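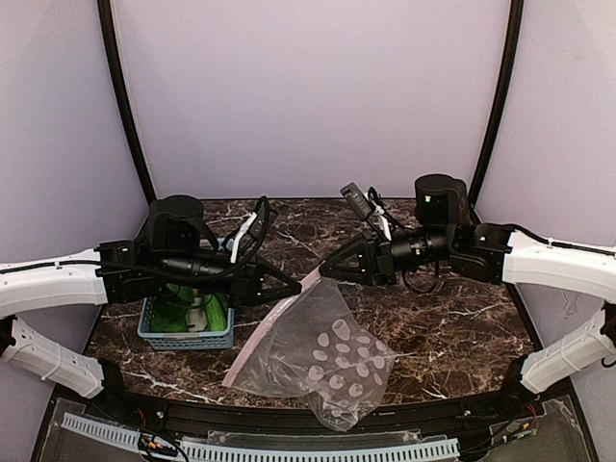
Kimari two-arm bench cell: setup and upkeep after a winter of use

Review by Oriana Durán
Posted Tuesday, March 3, 2020

The Kimari is a tabletop cell with two small arms, sold as a kit by Skimberg. We bought ours in December for practice with bags, baskets and other light household items. I did the assembly and have done all the maintenance. This review covers that side of it and says little about the software.

Assembly

The kit took me two days. The arms come built up to the wrist, and you fit the grippers yourself. The instructions for the enclosure are clear. The instructions for the wiring are four pages long and should be ten. They show where each cable starts and where it ends, with very little about the route between.

Mount the arms before you dress any cables. I did it the other way and had to cut every tie on the left side. The white links have small holes in them, and a tie through a hole holds much better than one wrapped around the whole link. Leave a generous loop at each wrist. Then move the arm by hand through its full reach, with the power off, and watch the loop the whole way.

Cable channel

The light blue slotted channel along the front is the best part of the design. You can pull one wire out through the slots without disturbing the others. The small red and black wires are thin and there are no labels on them. I put numbered sleeves on a spare set and would do the whole cell that way if I started over.

Clear acrylic panels cover the lower corners. They have to come off for some of the wiring work, and they scratch easily. Put them on a towel.

Grippers

The black triangular fingers are pointed enough to get hold of thin material. A zip-top bag is a good test piece because the plastic folds and slides. With the fingers as delivered, we had 60 good pickups in 100 tries. After I cleaned the tips with alcohol and set the two arms to the same height, we had 94. Most of that came from the height setting.

To set it, bring both arms toward the middle of the table until the fingertips are almost touching, and compare the points from the front. If one sits lower, correct it at the shoulder first and at the wrist last. Do this slowly. A hard tap between the fingers will cost you another calibration.

Wear and repairs

One wrist screw worked loose in the second week. I added a drop of medium threadlocker and it has stayed put. A cable on the right arm developed a bad connection in January, and Skimberg sent a new one in six days. The replacement was slightly longer than the original and needed an extra tie.

I now check the wrist screws, the cable ties and the fingertips after roughly 50 hours of running. The check takes less time than making coffee. The screws on the front rail have never moved.

The tabletop

Ours has a dark brown marble pattern with white and gray veins. It wipes clean. Clear plastic is hard to pick out against the veins, so for early tests I would choose a bag with a colored zipper strip.

Compared with the Cloreck

I used a Cloreck cell at my last job. Its wiring was better labeled and its manual was longer, but replacing a gripper meant taking half the arm apart. On the Kimari it is four screws and one connector. The Isah stand we tried as a base wobbled, and I went back to a plain steel workbench.

Rating: four out of five. I took off one point for the wiring instructions. Order two spare wrist cables with the kit and a bag of small ties.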